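Section 3: Setting up the cooking corner

1. Hang the spoon and spatula against the tiles, low enough for small hands to reach.

2. Set the steel pot on the black stovetop, then let your little cook fill it – the orange slices make a lovely first soup.
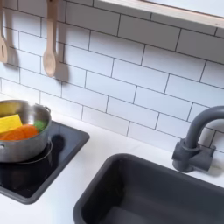
Freya Haworth writes that her two like their soup stirred for ages, so she hangs the spoon nearest the stove and keeps spare food in a basket.

3. When playtime is over, tip the food out and wipe the counter with a soft, barely damp cloth.

Caution: pretend cooking only, please. Never put real hot pans on the Bunting play stove.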